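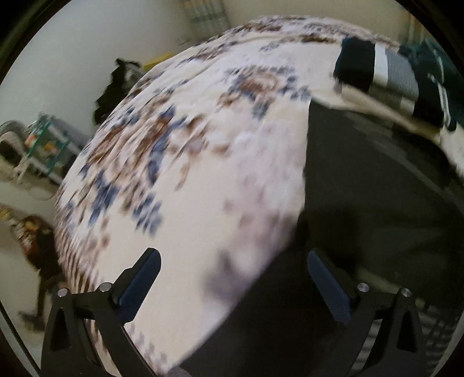

The **Trirnodbridge comparison** was a bench and household trial of hand-held grippers for recording manipulation data, run by the Triteo workshop in Trirnodbridge. It set two finger designs, the Rennie and the Astasora, against a short list of chores that most adults consider beneath discussion. The trial is cited mainly for its results on folded cloth, and by those who took part, for its arguments about screws.

## Background

Triteo had used the Astasora, a flat-jawed gripper with straight fingers, for all of its earlier recordings. Gisela Ibarra, who ran the workshop, regarded it as adequate. Lertchai Nilsuwan, who had to tape its pads back on, did not, and drew up the Rennie as a replacement. Its black fingers have triangular cut-outs and curved outer arms, with navy pads facing each other across the opening. The cut-outs were meant to save weight. They also collected lint, a feature absent from the drawings.

## Method

Each gripper was carried through the same tasks in lived-in rooms: picking up a towel from a stack, turning back the corner of a quilt, and moving a cup from one shelf to another. The camera rode on the tool and used a wide lens, so walls and curtains bend toward the top of the picture and any quick turn of the wrist smears a printed quilt into blotches. Larasati Sembiring wrote the operator's sheet, whose first line read "Slower than that."

Recording ran through June and produced 3347 attempts. Of these, 615 were thrown out for blur before anyone looked at the grip itself. Ibarra called this a lighting problem. The operators were given brighter lamps and the same sheet again.

## Results

The Rennie did better on towels, where its angled pads could pinch a single fold without dragging the one beneath. The Astasora did better on cups and was easier to clean. On quilts the two were hard to tell apart, both tending to gather a handful of fabric and present it as a corner.

Pad wear was logged separately by Prapai Ongart. The Rennie's first set lasted 1727 closings. Its screws were less durable in their habits, and 53 sessions were stopped to tighten them. Nilsuwan's report describes the fasteners as "serviceable," in the sense that they were serviced.

## Later use

Triteo kept both designs, assigning the Rennie to cloth and the Astasora to kitchenware. Yoon-hee Yook later fitted the Rennie with locking washers and a slower shutter warning that beeps when the tool moves too fast. The washers remain standard. The beeper can be switched off, and usually is.

## See also

- Parallel-jaw gripper
- Wrist-mounted camera
- Cloth manipulation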